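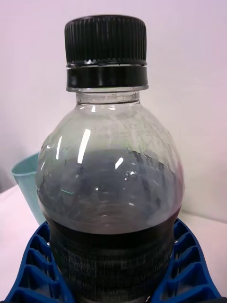
By the Candadley Trail Walk desk
Updated in April

Questions we get about the Candadley Trail Walk

How long is the walk?

Six miles, from the Flesell parking lot to the old mill at Drellusbridge. Some phones will tell you it's longer. Those phones belong to people who missed the left turn after the second gate.

Do I need to sign up ahead of time?

Yes. We take 310 walkers and then we close the list. The limit comes from the footbridge, which has opinions about weight, and from the landowner at the far end, who has opinions about everything. If you miss out, ask to go on the waiting list. People drop out every year, mostly when they see the forecast.

Can I just show up on the morning?

You can, and you'll have a nice view of everyone else leaving. Walk-up places are only given out if there are no-shows, and we don't know that until 9:30 a.m.

What time does it start?

The first group goes at 8:00 a.m. and the last at 9:15. Your start time is in your confirmation email. Please don't swap with a friend without telling us, or we'll spend the afternoon looking for someone who went home at lunch.

How hard is it?

There is one hill. It's called Fajardo Rise, and whoever named it was being polite. It climbs 310 feet in a fairly short stretch and there's a bench at the top, usually full. The rest is field path, a bit of gravel road and some mud that never dries out, even in August.

Is there water along the way?

There are taps at the start and at the halfway barn. Between the two there's a creek, and we'd ask you not to. Bring a bottle you can refill, and put the cap back on before it goes in the same pocket as your phone. We don't hand out bottled water anymore. We used to, and then we had to pick up the empties.

What about food?

Fruit and pretzels at the barn, soup at the mill. The first 100 people in get the soup everyone talks about. After that it's still soup.

Can I bring my dog?

On a leash, yes. There are sheep in two of the fields and they have seen enough. Dogs walk free of charge and don't count toward the limit, so there's no need to register yours under a human name. We've had two.

Can I bring a stroller?

Not past the first stile. A child carrier works fine, though you may feel differently on the Rise.

Where do I park?

The Flesell lot holds 100 cars, so share a ride if you can. Once it fills, use the overflow field on the north side. It's grass. If it has rained all week, think hard about your tires before you commit.

How do I get back to my car?

A shuttle bus runs from the mill every half hour until 4:00 p.m. After that you're on foot again, and the hill is no gentler from the other side.

What if it rains?

We walk. We only cancel for lightning or if the creek is over the road. You'll get a text by 6:30 a.m. if it's off. No text means bring a coat.

Do I get a medal?

You get a cloth patch and a sit-down. The patch changes color every year — this year's is a green that looked different on the screen.

I lost something on the walk last year. Do you still have it?

Possibly. The box holds a lot of single gloves and one very good umbrella. Send us a message describing your item, and please don't describe the umbrella unless it's yours.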